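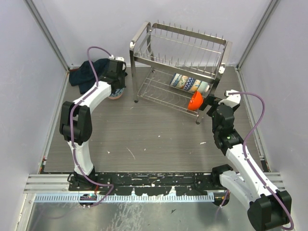 Dish rack cell: right arm fault, please read before your next shift

Quick one from the Irkton bench, sorry it's late, July has been a mess.

For those who missed the noise: the right arm on the dish rack cell faulted partway through a reach to the lower shelf. Wrist pushed against a rack leg, the controller saw a position error it didn't like, and instead of holding it let go and sagged. Gripper came down on the shelf edge. Rack shifted. One bowl chipped, no one hurt. Octavio Lozano was at the keyboard and hit the stop inside a second or so. Good reflexes.

Could have been worse. He'd had his hand in there to straighten the rack just before that run.

What we know so far

The hold setting on the right side was wrong. Whiteley swapped the wrist motor in the spring and the replacement shipped with factory defaults, so on a fault it drops torque. The left side was set properly years ago and everyone assumed the right matched. It didn't. Log shows error code 505 and then nothing, the driver stopped talking for the best part of a second and came back as if all was well.

Also the force limit. Supposed to be 22 on both wrists. Right one was sitting at 100. Best guess is somebody bumped it up while chasing the old stalling problem and never put it back. Not looking for a name, just please write it in the book next time.

The lower shelf is the hard part. Bowls lying on their sides under the top tier, not much clearance, and the front leg right where the fingers want to be. Approach from the side and you've got very little room for error. The planner knows the rack from a model Lirer measured up for us, and if the rack is sitting at a differnt angle from the model, the planner doesn't know or care. That needs fixing properly, and it's not fixed yet.

What's changed

Hold on fault is now on for both arms. Checked by Octavio with the power pulled under a dummy load. Fine.

Force limit back to 22, both sides, and locked in the config. You'll need the cell password to change it. Ask me.

Watchdog added. If a driver goes quiet the whole cell stops, both arms, no exceptions. It trips a bit easily at the moment, bear with it.

What we need from you

Hands stay out unless the stop is pressed in. Pressed in, as in you've pushed it and heard it click. Paused on screen doesn't count!!

Re-zero the rack position if you move it at all. Even a nudge. Script is in the usual folder.

Look over the cable loops at both elbows at the start of each shift. The dropout might be a connector and we haven't ruled that out. If anything feels loose, tag it out and email me, don't just push it back in and carry on.

Chipped ceramics go in the grey bin, never back in the rotation.

The 500 cycle endurance run for Prandetmont is off until the watchdog settles down. I've told them. They were decent about it, they've had the same wrist do the same thing apparantly, so we're swapping logs.

Spare connectors on order. More when I've got it.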